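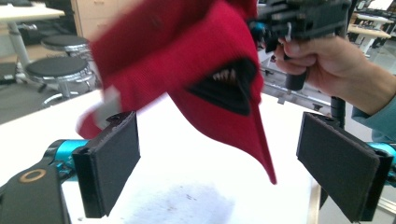
On 28th August the following landed on the list from one of our Putgate members, who asked to be kept out of it and whose name I've trimmed:

> I've read the build notes for the Bavo grippers twice and I'm still not clear why you are picking up hats. We were promised something that could sort the screw drawers. Also:
>
> 1. Do the finger pads need to be the Arsenault ones? They want 69 quid for the set and I have a perfectly good bicycle inner tube.
> 2. How wide do the fingers open? The notes give a number and then a different number.
> 3. Is there a reason the handle is upright? My wrist has opinions.
>
> I don't mind soldering but I draw the line at buying a hat.

Taking these in the order that suits me.

The hat. Screws are small, shiny and all alike, and a gripper that drops one gives you an evening on your knees with a torch. A cap is big, floppy, and different every time you put it down. It has a stiff bit and a soft bit. If you grip it by the crown the brim swings and the whole thing turns on you, and that is a good deal more like real life than a wooden cube. Ours is red and has a monster's mouth on it with a row of teeth, and was the cheapest in the shop. You needn't buy one. Bring your own, or a tea towel.

The pads. No, they needn't be Arsenault. I tried inner tube in July. It grips beautifully and leaves black marks on everything, including the white board we put down on the table specifically so that things would show up against it. The board has enough grey scuffs as it is. If your inner tube is cleaner than mine, carry on, but glue it right up to the top edge or the corner lifts.

The width. Both numbers are mine and the second one is wrong. I measured once with the pads off and once with them on, then wrote the results in the wrong column. Take the first. I'll fix the notes when I can remember the password.

The handle. We had it slanted to begin with, like a pistol, and it was comfortable until you tried to reach down on to a table, at which point your elbow was up by your ear. Upright is dull and lets you come at things from above. If your wrist still objects, the bracket has 2 spare holes and you can tilt it back one. Don't use both. The cable has to go somewhere and the somewhere is currently your wrist, so leave slack.

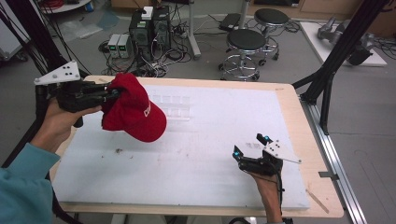
A reply that came to me off-list asks if the marker plates are really necessary, given that they catch on sleeves, doors and other people. Yes, I'm afraid. Flosance works out where each gripper is from the black dots, and without a plate it sulks. Print them on the matt paper. Gloss looks smarter, but under our lights the dots turn into little white suns. Stick them flat, no bubbles, and write the plate number on the back before you stick it, which I mention for no particular reason.

The same correspondent wanted to know if one gripper would do. For the screw drawers, perhaps. For cloth you want a pair, left and right, even if one of them spends most of its time held open waiting to be useful. The 2 are meant to be the same apart from the plates, and are the same apart from whatever I did to the left one while listening to the cricket.

Some housekeeping while I have you:

- The bench supplies are for the whole workshop. Please turn the volts back down when you finish.
- Cable ties: we had a bag of 40 and now have a bag. Bring some.
- The clear tray at the far end of the board is for small parts. It is nearly invisible against the white and has been elbowed by everybody, so look before you lean.
- Both black-topped stools roll. Sit down with intent.

Still undecided is whether to go for softer springs before we print another pair of fingers. My feeling is yes, as the present ones are hard on the thumb after half an hour. If you've an old stapler you don't love, I'd like the spring out of it. Post here or leave it in the drawer marked MISC, the upper one. The lower MISC is full.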